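Progress report, period 2: Ebihara pear storage trial
Prepared for Clilance by Haruna Tsuji

Harvest of the late block closed in February with 1,522 crates received at the Doken packhouse. Of these, 700 were assigned to the trial and the rest went to normal sale. Trial fruit was split evenly between standard cold storage and the Lureo low-oxygen room.

Firmness is tested on 20 pears per room at each sampling. Readings to date are within the agreed range in both rooms. Core browning was found in 2 pears from standard storage and none from the low-oxygen room. The difference is too small to report as a result.

One oxygen sensor drifted and was replaced. Readings from the affected nights are flagged in the data sheet and left out of the averages. Labor and power costs are on budget; crate rental is over, and we ask to move the balance from travel to cover it.
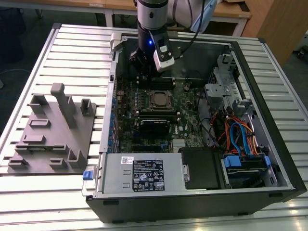

Work in the next period covers shelf-life tests at room temperature and the first taste panel. The storage log will move from paper to a desktop computer at the packhouse. A tower laid on its side with the case open, as on the ribbed aluminum bench, gives access to the motherboard and the expansion slots, and the logging card will be fitted in one of those slots before the sensors are connected. Sampling dates stay as listed in the work plan.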